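연애·관계 > 사람 사이

답장을 기다리는 시간

연애 초기의 연락 문제는 오래된 싸움거리다. 편지를 쓰던 때에도 있었고 집 전화로 통화하던 때에도 있었다. 달라진 점이라면 이제는 상대가 메시지를 읽었는지, 언제 마지막으로 접속했는지가 화면에 남는다는 것이다. 답이 없는 동안 상대가 무엇을 하고 있었는지 짐작할 재료가 늘었고, 짐작은 대개 나쁜 쪽으로 흐른다.

이 기사를 준비하면서 클렌리(Clernley)에 사는 여덟 사람을 만났다. 모두 최근에 누군가를 만나기 시작했거나, 시작하려다 그만둔 사람들이다. 직업도 나이도 제각각인데 불만은 비슷했다. 만나면 좋은데 만나지 않는 날이 힘들다는 것이다.

한 사람은 점심시간에 보낸 메시지의 답을 퇴근길에 받고 헤어질 결심을 했다. 답장에는 "미안, 바빴어. 저녁 먹었어?"라고 적혀 있었다고 한다. 그는 그 문장에서 아무 잘못도 찾지 못했는데 화가 났고, 화가 난 이유를 설명할 수 없어서 더 화가 났다. 결국 그날 저녁에는 일부러 답을 하지 않았다. 다음 날에는 상대도 조용했다. 두 사람은 그렇게 끝났다.
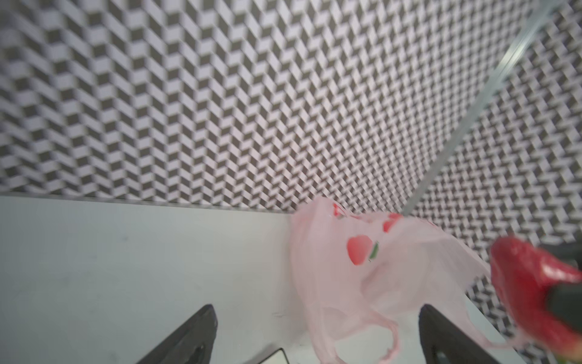
속도는 성격에 가깝다

연락의 빈도를 애정의 크기로 읽는 사람이 많다. 완전히 틀린 생각은 아니다. 마음이 식으면 연락도 뜸해진다. 다만 거꾸로 읽으면 자주 어긋난다. 원래 연락이 뜸한 사람이 있고, 그런 사람은 좋아하는 상대에게도 뜸하게 연락한다. 어머니에게도, 오랜 친구에게도 그렇게 해 왔을 가능성이 크다.

클렌리에서 만난 한 여성은 회사 메신저에 시달리다 집에 오면 전화기를 서랍에 넣는다. 남자 친구는 처음에 그걸 몰랐다. 그는 저녁마다 긴 메시지를 보냈고, 아침에 짧은 답을 받았다. 그가 보기에는 자신만 애쓰는 관계였다. 여성이 보기에는 아침에 눈을 뜨자마자 답을 하니 꽤 성실한 관계였다. 두 사람이 이 차이를 입 밖에 낸 것은 만난 지 3개월이 지나서였다. 그사이 그는 메시지를 쓰다가 지우는 일을 여러 번 했고, 그녀는 그가 왜 가끔 퉁명스러운지 몰랐다.

지금은 저녁에 통화를 짧게 한다. 매일은 아니고 통화하고 싶은 날에 미리 말해 둔다. 남자는 아직도 아침까지 기다리는 일이 편하지 않다고 했다. 그래도 예전처럼 밤에 접속 기록을 들여다보지는 않는다.

기다리는 쪽만 괴로운 것도 아니다. 답이 느린 사람들은 늘 빚을 진 기분이라고 말한다. 제대로 답하려고 미뤘다가 시간이 지나고, 시간이 지난 만큼 더 정성껏 써야 할 것 같아 또 미룬다. 한 사람은 휴가지인 톨트덴(Toltden)에서 사흘을 그렇게 보내고 돌아와 선물을 샀다. 선물을 받은 상대는 왜 선물은 고르면서 한 줄을 못 보냈느냐고 물었다.

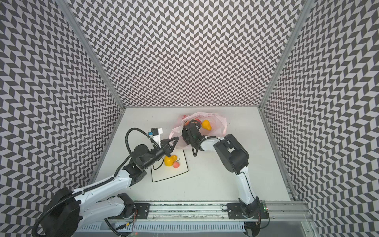 연락을 더 자주 해 달라는 말은 언제 꺼내는 것이 좋을까?

서운한 일이 막 생겼을 때를 피하고, 얼굴을 보고 있는 평범한 날에 꺼내는 편이 낫다. "왜 답을 안 해?"라고 물으면 상대는 변명부터 찾는다. "나는 자기 전에 한마디 들으면 좋더라"라고 하면 상대가 할 수 있는 일이 분명해진다. 상대가 못 하겠다고 할 수도 있다. 그 대답 역시 일찍 듣는 것이 좋다.

부탁은 작을수록 지키기 쉽다. 하루 종일 이어지는 대화를 원하더라도 처음에는 잠들기 전의 인사 정도가 적당하다. 여덟 사람 가운데 5명이 비슷한 부탁을 해 본 적이 있다고 했고, 부탁 자체를 거절당한 사람은 없었다. 문제는 그다음이었다. 며칠은 잘되다가 흐지부지되었을 때, 다시 말하는 것이 처음 말하는 것보다 어려웠다는 것이다. 한번 말했으니 알아서 기억해야 한다고 느끼기 때문이다.

다시 말하는 것을 잔소리로 여기는 사람도 있지만 습관은 원래 그렇게 바뀐다. 설거지를 미루는 버릇도 한 번의 대화로 고쳐지지 않는다. 이때 지난번 약속을 증거처럼 꺼내면 대화가 재판이 된다. 요즘 그 인사가 없어서 아쉽다고 말하는 정도면 충분하다.

일부러 늦게 답하는 경우는 따로 보아야 한다. 상대가 늦은 만큼 나도 늦겠다고 시간을 재는 사람들이 있다. 16분 뒤에 온 답장에 정확히 16분 뒤 답했다는 사람도 있었다. 그는 그 일을 웃으며 이야기했지만 당시에는 진지했다고 한다. 상대는 그런 규칙이 있는 줄도 몰랐다. 알려 주지 않은 벌은 벌로 전달되지 않는다. 상대의 눈에는 그저 답이 느려진 사람으로 보일 뿐이다.

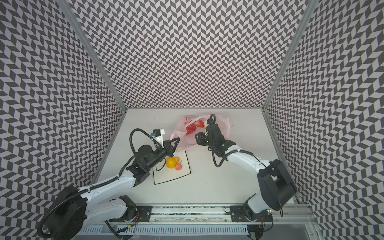
마리셀 나바로(Maricel Navarro)는 이 대목에서 생각이 조금 다르다고 했다. 느린 답장을 성격으로 이해해 주라는 조언이 너무 흔해졌고, 그 조언은 대체로 기다리는 쪽에게만 주어진다는 것이다. 나바로의 말로는 "원래 그런 사람"이라는 설명이 통하려면 그 사람도 상대가 원래 어떤 사람인지 궁금해해야 한다. 자신은 세 번째로 같은 이야기를 꺼내던 날 관계를 정리했고, 그 뒤로 후회한 적은 없다고 덧붙였다.

들어 둘 만한 이야기다. 맞추려는 움직임이 양쪽에서 보이는지는 횟수보다 중요한 기준이 될 수 있다. 약속이 있는 날에는 늦는다고 알려 주는가, 내가 힘들다고 한 날에는 평소보다 먼저 연락하는가. 평소에 말수가 적은 사람이라도 이런 날의 행동은 다르다. 그런 날에도 달라지는 것이 없다면 나바로처럼 결정하는 것도 이상하지 않다.

만나지 않는 날에 무엇을 하는가

인터뷰를 하면서 의외로 자주 들은 것은 자기 생활에 관한 이야기였다. 답장을 기다리는 시간이 유난히 길었던 때를 떠올려 보라고 하면, 마침 직장을 옮겼거나 친한 친구가 이사를 간 시기와 겹치는 경우가 있었다. 대화할 사람이 줄어드니 남은 한 사람의 답장에 무게가 몰렸다.

그렇다고 취미를 만들라는 충고가 늘 통하지는 않는다. 기다리지 않으려고 시작한 취미는 기다리는 동안 하는 취미가 된다. 수영을 등록한 사람은 탈의실에서 전화기부터 확인했다고 한다. 그가 나아졌다고 느낀 것은 수영 때문이 아니라 끝나고 같이 밥을 먹는 사람들이 생긴 뒤였다. 주말에 그 사람들과 장을 보고 과일을 나눠 먹다 보면 전화기가 가방 안에 있다는 것도 잊는다.
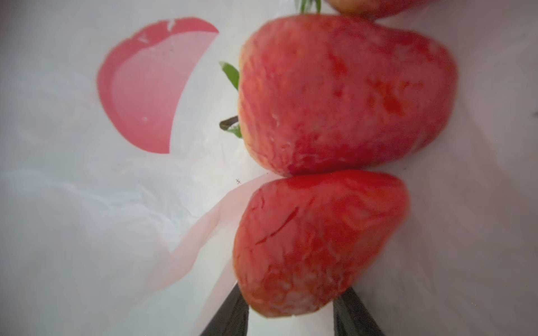 초록 꼭지가 달린 붉은 딸기

그는 지금도 같은 사람을 만난다. 상대의 답장은 여전히 늦는 편이고, 급한 일은 전화로 한다. 지난번에는 오후 내내 답이 없다가 저녁에 "집 앞인데 나올래?"라는 메시지가 왔다. 그는 수영 모임 사람들과 밥을 먹는 중이어서 다 먹고 나서야 확인했다. 상대는 동네를 한 바퀴 돌며 기다리고 있었다.

공유 16 · 댓글 3
최종 수정: 2026년 8월 22일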